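Zestovville Robotics Club
Pre-session safety and readiness check: table clearing project
Checked 9 June 2022

Overall: good to go, with three small jobs to finish. Really pleased with how the station has come on since January!

1. Floor and walkways
Route from door to table clear - OK
Bags and boxes kept off the walking line - OK, but please push them further back when we have the full group in
Chairs tucked in - OK

2. Power and cables
Plugs pushed fully home - OK
No cracked or taped leads - OK
Leads kept away from moving hands - NEEDS WORK
Comment: the leads reach fine but they wander. Clips are in the Devton drawer, the shallow one. Five minutes' work, and it will make everybody's life easier.
Spare battery in its fireproof sleeve - OK

3. Hand grippers
Finger pads clean and stuck down at all corners - OK
Joint screws tight, checked with the small hex key - OK
Jaws open and close freely, no grinding - OK, lovely and smooth after the clean
Pinch point talk given to new members - OK
Comment: the talk went down very well. They asked loads of questions about why the pads are soft, and we ended up squashing sponges for a while. Remember that the inside of the jaw arms can nip too - keep your spare hand out of there.

4. Recording
Storage card has space for the session - OK, 3,713 clips saved so far (wow)
Battery above half - OK
Nima folder backed up to the second drive - NOT DONE
Comment: please do this before recording anything new. We are aiming for another 600 clips by the end of term and it would be heartbreaking to lose any.

5. Table and objects
Cloth flat, no folds to catch a finger - OK
Soft roll along the back of the table - OK
Bottle caps done up tight - OK
No glass among the practice objects - OK
Mix of shapes and stiffness - OK, bottles and paper cups together, all tipped over for the hard round
Comment: the paper cups are the best test we have. Squeeze too hard and they crumple, too soft and they slide away. The blue ARCTIC OCEAN bottle is the one everyone wants to try first.

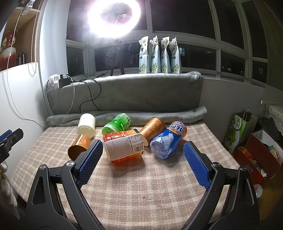 6. Lighting
Lamp stand steady - OK
Lamp not shining into anyone's eyes - CHECK AGAIN
Comment: it is very bright if you are facing the window. Try it a notch lower for the evening group and see whether the clips still come out clear.

7. End of session
Grippers back in the Correia case, jaws closed
Lamp off at the wall
Crumpled cups in the recycling
Sign the sheet

Jobs to finish: cable clips, Nima backup, lamp brightness. Tick them off here when done.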